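Notes for the Pladness gripper kit, tested with the Etell arm. Written by Randa Darwish, last changed in June. Please read the part on mounting before you power anything.

# Pladness kit – trial notes and data card

## What is in the kit

- gripper with two fingers
- small wrist camera with cable
- 11 screws (we used 7, the others are spare)
- the `kim` driver, which talks to the arm controller

The paper manual is short. It does not say which side of the flange is up. The notch must look to the camera cable, otherwise `kim` starts but refuses to home.

## Installing

```
pip install -r requirements.txt
python -m kim.check --port auto
python -m kim.home
```

If `kim.check` hangs, unplug the USB hub and connect directly. With our Trivel hub it hung every time, and I did not find the cause.

## Task in this trial

Pick up a drink bottle, hold it, and put it back on the same spot. The gripper comes from the side at low speed. One episode is 15 seconds long, wrist video and joint positions together.

Files are saved like this:

```
data/
 bottle/
 wrist/
 joints.csv
 notes.txt
```

`notes.txt` is typed by hand, so expect spelling mistakes, mostly mine.

## What I think of the camera

The focus is fixed, and this is my main complaint. At arm's length the picture is good enough for finding the bottle. Near the grasp everything becomes soft: on the orange Mirinda the brand name can still be guessed, but the small white text under it cannot be read.
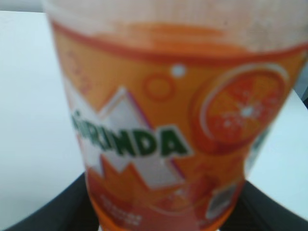

For grasping this is acceptable, for reading labels it is not. If your project needs the label, add a second camera on a stand – the driver accepts 2 video inputs, set in `config.yaml` under `cameras`. I asked the seller for a lens with closer focus and have no answer yet.

## Known problems

- `kim.home` must be repeated after an emergency stop.
- The time stamps of video and joints can drift. Use `tools/align.py` before training.
- The cable clip is weak – tape works better.

## License

Code is MIT. The recordings are for research use only, please ask me for other uses.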